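20 April 2025

Moved the Tuditz project to the tray task today. The gripper model loads cleanly now, but the Larker controller still drops the last waypoint when the wrist turns past 70 degrees. Shigeru Kikuchi thinks it is a limit in our config file – I suspect the solver. Logged it as issue 22.
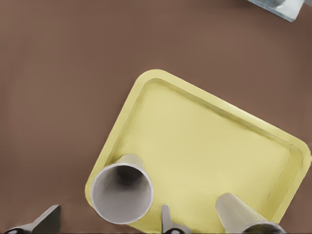 Wrist view in the simulator, two cups on their sides in the yellow tray.

Friction on the cups is still the default value. Next: rerun with seed 1326, six episodes, and compare joint logs before changing anything else. Club report is due to Pumphrey after that.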